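Clearing the Floor

There is a week every March, usually the one when the light gets long enough to show the dust, when I decide that the floors of our apartment will be clear by Sunday. I don't mean clean, exactly. I mean clear – nothing standing, leaning or rolled up on them that doesn't have legs and a purpose.

My grandmother did it every spring in her house in Westside, and she did it before breakfast. I take two days over mine, with a great deal of coffee, and I start in the hallway, where the shoes are. Shoes breed in a hallway. After them come the bags for the thrift store that never quite reached the thrift store, and then the magazines, which I'm hopeless about and have to sort sitting down (I found a Nindbridge seed catalog last year and lost an entire hour to the beans).

The rule I've settled on, after a lot of grumbling, is that anything I pick up has to go to its own home and may not spend the night on a chair. It's harder than it sounds! A lamp cord needs a hook, and the hook needs a screw, and the screws are in a jar under the sink behind 37 other things.

But oh, the moment when you sweep from one wall to the other without stopping once. I go over it with a soft broom first, then a barely damp cloth wrapped around it, working backward toward the door in my socks. Afterward I leave the room alone for an hour – no rug, no chairs – and just walk through it now and then, feeling rich.
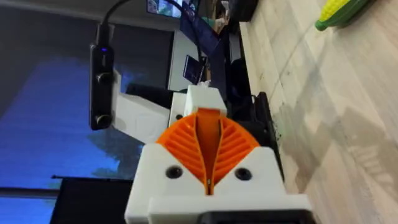 Bota wrote in to say that the chair rule lasted four days at her place, and that she now keeps one basket by the stairs and empties it on her way to bed.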